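Skirham Double Clip, large size
Reviewed by Marius Bogdan

I bought this clip in December to stop losing my keys at the bottom of a bag. It's a small S-shaped piece of metal with a gate at each end. One end goes on the bag strap and the other takes the key ring. The idea has been around for years and plenty of companies sell one. I picked the Skirham because Văduva, the hardware shop on the bus route into Furkstead, had it on a hook by the register and I could try the gates before paying.

My keys are heavier than most people's. I have the house, the garage, a bike lock, two padlocks, the mailbox and a big old thing for my mother's cellar. On the kitchen scale the whole bunch comes to 200 grams. I used to keep them on a split ring with a leather loop, and the loop tore after one winter.

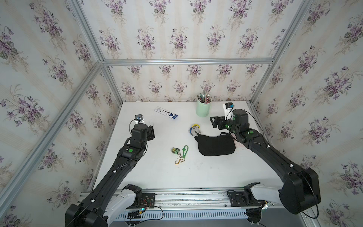 The first thing I look at in a clip is the gate spring. The cheap ones go soft in a month and then the gate stays open a little, and the next time the bag tips over, the keys are on the floor. The springs on this one were stiff when new, stiffer than I liked. It took a week or two of use before I could open the lower gate with one thumb. The upper gate is still a bit tight, but I hardly touch that one.

The second thing is the nose, the part the gate closes against. Some clips have a deep notch there that grabs the ring every time you take it off. Skirham's has a shallow notch. It snags now and then on a thin split ring, never on a thick one.

I also care about width. A clip for a handbag has to go over the strap, and straps are thicker than the people who design clips seem to think. The large size went over every strap in our house except the padded one on my laptop bag. The small size wouldn't go over any of them, and I took it back. Văduva swapped it without a receipt.
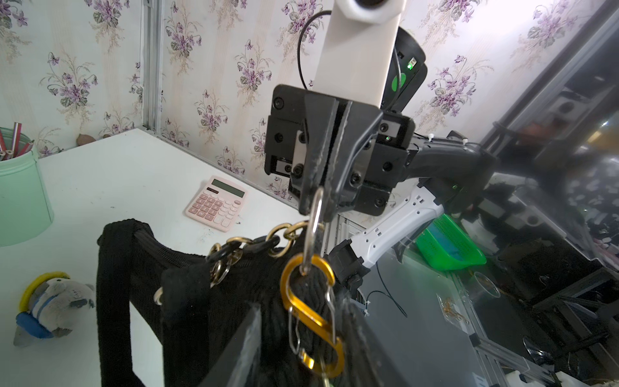

S-shaped clip with wire gates, key ring at one end and rope strap at the other.

For daily use I had it on a Wedomgate shoulder bag. With a wallet, a water bottle and an umbrella in it the bag weighs 984 grams, and the clip carries only the keys, so the load is nothing. I mention it because the card says not for climbing, and someone will ask whether you can hang the whole bag from it. I have done that on a coat hook and on the back of a train seat. It held, but the clip lets the bag swing, and I wouldn't do it with anything breakable inside.

The finish is average. Mine has worn to bare metal on the inside of both curves where the rings rub. No rust so far, and it has been out in plenty of rain. There is a faint rattle when you walk. My wife can hear it from the next room – I stopped noticing.

One thing to know if your bag has a knitted or braided strap: put the clip through a proper loop or ring if there is one. Clipped straight into the weave, it pulls at the strands, and after a while you get a fuzzy patch that doesn't go away.
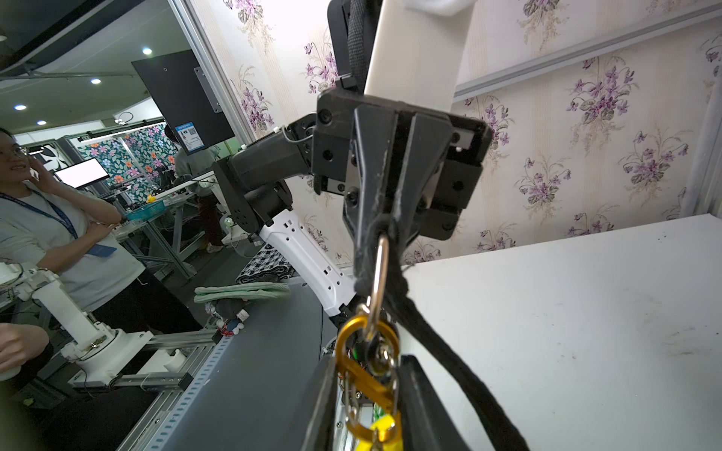 Snap hook and figure-eight clip together on a black strap.

I tried a few other things before settling on this. A plain snap hook is easier to open with gloves on and I would still choose one for a dog leash. It only has the one opening, though, so to get the keys off you either unhook everything or fight with the split ring. A retractable cord is handy at work. Mine lasted around 200 days before the cord jammed halfway out. A magnet clip came off on a bus, so that was the end of that.

Furkstead Outdoor has the same clip for a dollar less, but you pay shipping. If you order there, check the size. Their item 381 is the small one, and the picture on the page shows the large.

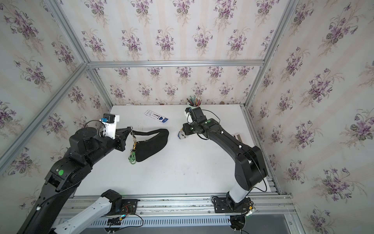

White tabletop, purple bouquets on the wallpaper.

Good points: stiff springs, fits over most straps, opens one-handed once it has loosened up.

Bad points: finish wears off, rattles, the small size is too small for bags.

Four out of five. I have bought a second one for the spare set, and it has the same tight upper gate as the first.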